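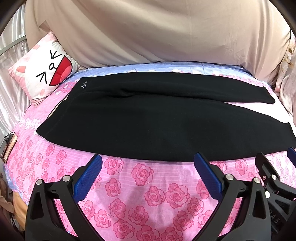 The Second Half

The feed from Flalholm dropped out in the 22nd minute, with the score at nothing each and a corner kick about to be taken.

Latifa Ait Ali was in Booth 2 at Skosamer Sports, 158 miles from the ground. She had a headset, a monitor, a bottle of water and a team sheet with the Fahy players marked in green pen. The monitor went blue. Then it showed the word Ultik, the name of the company that carried the signal.

"And we're just waiting on that corner," she said.

Her producer was a man named Dale who had worked in local radio for most of his life. He came on in her left ear.

"We've lost the picture," he said. "Everybody has. Viewers have a still of the stadium. They can hear you fine. Keep going."

"Keep going with what?"

She had pressed the cough button to say it. She let the button go and read out the Fahy lineup again, from the goalkeeper up. It took her less than a minute. She read out the substitutes. She said the wind had been coming in off the water all afternoon, which she had been told before kickoff, and that it would favor Flalholm until the break.

"Good," Dale said. "I'm calling the ground."

She had been doing this job for two seasons. Before that she wrote the captions for other people's commentary, in a room at the end of the hall, and she still heard sentences as they would look in two lines of white text. She kept them short. Viewers sometimes wrote in to say she sounded cold. Her mother thought she talked too fast.

"Okay," Dale said. "I've got the guy who runs the scoreboard. He's on his cell phone, he can see the whole field. I'll tell you what he tells me. Corner was cleared. Fahy throw, far side."

"Cleared away by Flalholm," Latifa said. "So it'll be a Fahy throw on the far side."

"Taken. Back to the fullback. Number 3."

"They go back to the left back."

They went on like that. The scoreboard man talked to Dale, Dale talked to Latifa, and Latifa talked to whoever was still there. There was a gap of a few seconds at each step. She found that if she left out the adjectives she could keep up. She told the viewers once that the pictures were down and that she was working from reports at the ground. Dale hadn't asked her to say it. He didn't say anything about it afterward either.

In the 30th minute the voice in her ear stopped.

"Dale?"

"Hang on. He's yelling."

She waited. She said Fahy had the ball, because they'd had it the last she knew.

"Goal," Dale said. "Goal for Flalholm. He doesn't know who. He's a Flalholm guy, he's gone crazy, I can't get a number out of him."

Latifa looked at the blue monitor. She had grown up eleven streets from the Fahy ground, and her brother had played for the youth team until his knee went. It wasn't a secret at the station.

"Flalholm have scored," she said. "It's one to nothing. I'll give you the scorer's name when I have it."

She didn't guess. There were two forwards it was likely to be and she could have picked one and been right half the time. She read out the score again and the minute. When Dale came back he said it was number 19, a header, from a cross on the right. She turned the team sheet over. Number 19 for Flalholm was a defender. He had never scored for them, according to her notes.

"His first goal for the club," she said. She said his name slowly, the way he'd told her to say it when she called him on the Friday call sheet. She spelled it for the captions out of habit.

The picture came back just before halftime. The players were a lot farther up the field than she had imagined them, and the sky was much brighter. Fahy were in their away shirts. She had been seeing them in green the whole time.

"Nice to see everybody," she said, and then the whistle went.

Dale brought her a coffee in the break. He stood in the doorway of the booth and drank his own.

"The scoreboard guy wants to know if he gets paid," he said.

"Does he?"

"I told him I'd ask."

She wrote a new heading on her sheet and drew a line under it. On the monitor they were running the goal. The defender went up at the back post between two Fahy players and met the ball cleanly, and then he looked around as if somebody might take it away from him. She watched it once with the sound down. She put a small mark next to his name.

"Thirty seconds," Dale said from the other side of the glass.

She put her headset on.

Contact | Submissions | Copyright 2023, all stories remain the property of their authors | Back to top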